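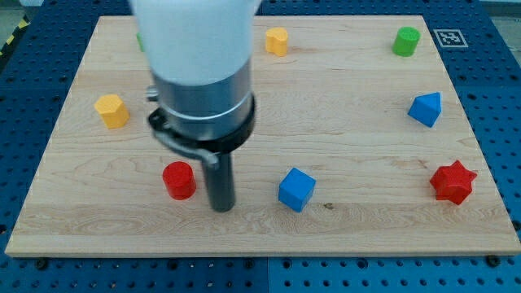

Maple board on the blue perforated table.

Nenivham Furniture Skills Programme: progress report to the Elidano Fund, December

You asked for a plain account of the second half-year, so we will begin with the figure we trust least. Bokier, who run the bookings for us, report 600 people "reached". That number includes everyone who opened the newsletter. We would ask the Fund to set it aside.

The number who finished a full course is 228. We checked it against the signed attendance sheets and it holds. Whether finishing a course means anyone can make a decent joint is another matter. The end-of-course form asks people if they feel more confident, and almost all of them tick yes, as people tend to on the last afternoon with cake on offer. We have started asking for a finished piece of work as well. The results are more mixed and a good deal more useful.

Spending is close to plan except for timber. Maple and ash both went up over the summer and we overspent that line by £4,000. Part of this was our own doing. We bought wide boards early because the supplier warned of shortages, and the shortages never came. The boards are sound and will be used by spring.

The Sandhu Road site opened in September, later than promised. We are not yet persuaded it was a good idea. Evening classes there are half full, the bus stops running before the class ends, and the heating needs work the landlord says is ours and we say is his. The lease has a break at 3 years. We suggest the Fund does not treat the site as permanent before then.

The claim in our original bid that learners would go on to paid work in local workshops remains unproven. A few have. We do not know how many would have done so anyway, and the follow-up calls planned for October were not made. They will be made in the new year, using the same questions for everybody, and the answers will go in the next report whatever they say.

The second payment is due once this report is accepted. Receipts for timber and hire are attached separately.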